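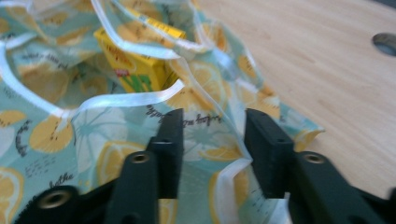 How a Gripper Picks Up a Floppy Bag

A hard object, such as a small cardboard box, keeps its shape when you squeeze it. Cloth does not. It folds, slides and bunches up. This makes a soft drawstring bag one of the harder things for a robot hand to hold.

The gripper on our workshop table is called Joltska. It has two black fingers that face each other across a gap, and each finger ends in a flat pad. Dilek Yalçınkaya built it on Friday evenings at the Baneson shared workshop. It is held by hand, so a person does the aiming.

What the fingers do

1. Line up. The gap between the pads goes over a folded edge of the cloth. A fold is thicker than a single layer, so the pads have more to press on.

2. Close. A small motor pulls the fingers together. The push of the pads against the cloth is called the grip force.

3. Lift. Friction — the rubbing force between two surfaces — keeps the cloth from slipping out.

How hard to squeeze

Dilek measures the grip force with a kitchen scale. She puts one pad on the scale, presses, and reads the number in grams. A reading of 60 was too weak for the lemon bag with the yellow box inside it. The cloth slid out. At 300 it stayed put. A reading of 1,000 also works for cloth, but it would dent the box.

Why the camera matters

A camera looks out between the fingers and records each try. The pattern on the bag is useful. When the cloth moves, the printed lemon slices move with it, and a computer can follow them. Plain white cloth gives it much less to follow.

The ribbon is a different problem. It is shiny, so its bright spots can shift when the light changes, even if the ribbon stays still.

Try it yourself

Put a small box in a cloth bag. Use two rulers as fingers, one in each hand, and keep them upright. Lift the bag by a fold, then by a flat part. Write down which one slips first.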